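Two Arms, One Countertop

A shared workshop in Prolstead has spent the better part of a year teaching a pair of robot arms to handle the groceries

Thursday, July 8, 2021

The Ninden workshop takes up the ground floor of a former dry cleaner in Prolstead. Members pay monthly for a key, a shelf and a turn at the machines. Most of what gets made there is furniture, bike frames and the odd kayak. The project along the back wall is a kitchen counter with two robot arms over it.

The members who built it call it Clolora. It started as a plan for a machine that would unload a dishwasher, and that plan lasted until the group priced a used dishwasher with the floor space it would take up. Groceries came next. Bags are cheap, fruit is cheap, and a member can carry the whole test kit home at night.

The build has cost a little over $3,000, split eight ways. The biggest part of that went to motors. The grippers were designed in the workshop and redesigned after every serious failure, and the pair in use now are the third version. The structure is aluminum extrusion, the slotted kind that bolts together with corner brackets. It is easy to cut, easy to move and easy to get slightly out of square, and the group has done all of that more than once.

Each gripper works with a small camera of its own mounted close by, so the software gets a view of whatever the fingers are reaching for. A person drives the arms by hand through a set of matching controls, the cameras record, and the recordings are used to train a program that tries the same job alone. Everyone in the group has put in hours at the controls. It is slow work and hard on the shoulders.

Cloth has been the worst of it. A box stays the shape it was when the camera last saw it. A canvas tote does not. Lift it by the handles and it twists, the print folds over on itself, and the opening that was facing up is now facing the wall. 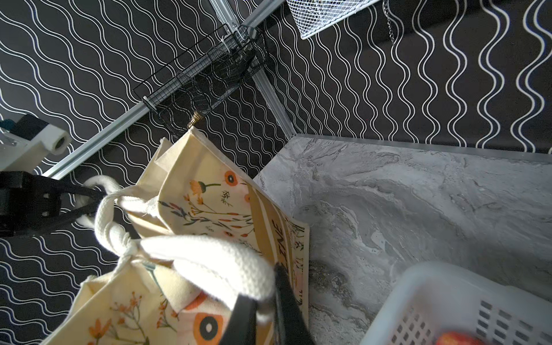 The early grippers had smooth fingers and simply let go of anything woven. Rubber pads from a hardware store fixed the slipping and created a new problem – the pads held so well that a strap would stay stuck to one finger after the jaw had opened. The answer was a firmer pad, bought in small sheets from a supplier called Besson and trimmed with a utility knife.

Cable routing took nearly as long. Two arms working over the same bag will find any loose wire and hook it. The group now ties everything down with cable ties and checks the ties before each session. There is a jar of cut ones on the shelf, and it is full.

Lighting got less attention than it should have. For the first few months the program did well in the evenings and badly on sunny mornings. The front windows have paper over them now, which the furniture makers complained about, and the overhead lamps stay on all day.

The best run so far came in at 70 percent of attempts finished without a person stepping in. That was with one kind of bag and fruit that had been set out in the same general area each time. Change the bag and the number drops fast. A stiff bag stands open and gives the arm a clear way in. A soft one sags as soon as a finger touches the side, and the camera ends up with white folds in most of its view and the fruit down in the middle of them.

Fruit with stems and leaves attached makes it harder again. A leaf can hide the edge of an apple, or lie right where a finger needs to go. The group mixes some in on purpose. Plain round fruit on a bare counter was solved months ago and there isn't much left to learn from it.

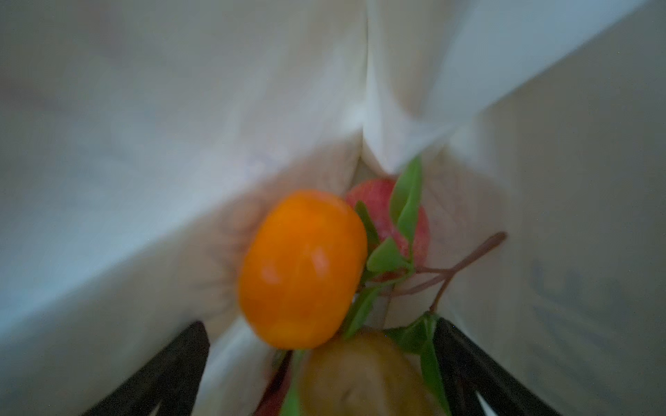
What it takes to build one

Members get asked for a parts list most weeks, and the short version is that the frame and the cameras are the easy part. Anyone who has put together a 3D printer has the skills. Plan on a weekend for the frame, and bolt it to the counter before mounting the arms. The Ninden group clamped theirs at first, and it crept a little with every session.

Wire in an emergency stop before the motors get power for the first time, and put it where the person at the controls can hit it without looking.

The software is where the months go. The group began with free code and still uses most of it, with changes to the part that keeps the cameras in step with each other. When the cameras drift apart, the program learns to close its fingers late.

The next job on the list is folding the empty bag and putting it away. One member tried it at the controls in July and needed most of an evening to get a clean fold. The recordings from that night were kept, and another session is planned once the new finger pads arrive.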